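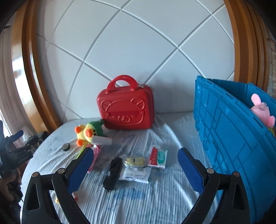
그리퍼가 못 잡은 게 아니라 놓을 때를 몰랐던 거 아니냐고, Édgar Bedoya가 첫 보고서를 읽자마자 답장을 보내왔습니다. 저는 그때 좀 서운했어요. 밤새 쓴 보고서였거든요. 그런데 오늘 말씀드릴 내용이 결국 그 한 줄에서 시작합니다.

(인사. 물 한 모금. 뒷자리까지 들리는지 확인할 것.)

안녕하세요, Stostera에서 파지 제어를 맡고 있습니다. 점심 직후라 졸리실 텐데 편하게 들어 주세요. 오늘은 잘된 이야기 말고 6월에 있었던 고장 이야기를 하려고 합니다.

저희 Pondov 프로젝트는 집 안 물건 정리가 과제입니다. 침대 위에 이것저것 널려 있으면 하나씩 집어서 옮기는 일이지요. 봉제 인형처럼 푹신한 것도 있고, 빨간 하드케이스처럼 단단한 것도 있고, 투명 비닐에 싸인 것도 있습니다. 저희를 제일 괴롭힌 건 비닐이었습니다.

사고가 난 건 1,000회 반복 시험 도중이었습니다. 한쪽 턱의 힘 센서 값이 0 근처에서 얼어붙었는데, 제어기는 그걸 '아직 안 닿았다'로 읽었습니다. 그러니 계속 조였지요. 비닐 포장이 눌려 터졌고, 안에 든 플라스틱 부품이 깨져서 조각이 튀었습니다. 보안경을 쓰고 있었기에 다친 사람은 없습니다.

(여기서 잠깐 쉬기. 지난번 리허설 때 너무 빨리 넘어갔음.)

로그를 다시 보니 같은 증상이 그전에도 16번 있었습니다. 그중 5번은 제가 직접 재시작 버튼을 눌렀고요. 부끄럽지만 메모에 '일시적'이라고만 적혀 있더군요. 재시작하면 멀쩡해지니까 다들 그렇게 넘어간 겁니다. 이 대목은 꼭 천천히 말씀드리고 싶어요. 저처럼 버튼부터 누르시는 분이 이 방에도 몇 분 계실 것 같아서요.

원인은 손목 쪽 케이블이었습니다. Nestor Ocampo가 손목을 끝까지 돌려 놓고 커넥터를 살살 흔들다가 찾아냈습니다. 특정 각도에서만 신호선이 들뜨고, 손목을 풀면 도로 붙습니다. 작업대에 똑바로 세워 놓고 검사하면 백날 봐도 정상이지요.

고친 것을 말씀드리겠습니다. 먼저 케이블 고정 위치를 옮기고 여유 길이를 늘렸습니다. 다음으로 센서 값이 일정 시간 전혀 변하지 않으면 고장으로 보고 멈추게 했습니다. 진짜 센서는 가만히 있어도 값이 조금씩 떨리거든요. 모터 전류에도 따로 상한을 걸었습니다. 그리고 Édgar의 말대로, 멈춘 다음 턱을 곧바로 벌릴지 그대로 둘지를 물건 종류별로 정해 두었습니다. 깨지기 쉬운 걸 든 채 높은 데서 놓아 버리면 그것도 사고니까요.

Covurham 시험장에서 케이블을 일부러 빼 가며 96번 확인했고, 모두 제한 힘에 닿기 전에 멈췄습니다. 다만 케이블이 반쯤 걸쳐서 값이 튀는 경우는 아직 충분히 못 해 봤습니다. 질문이 나오면 그대로 말씀드릴 것.

(시간이 남으면 Policarpio 팀과 같이 만든 점검표 이야기. 모자라면 건너뛰고 바로 질문으로.)

점검표는 발표 자료 맨 뒤에 붙여 두었으니 가져다 고쳐 쓰셔도 됩니다. 비슷한 증상을 겪어 보신 분은 쉬는 시간에 꼭 저를 붙잡아 주세요. 그럼 질문 받겠습니다.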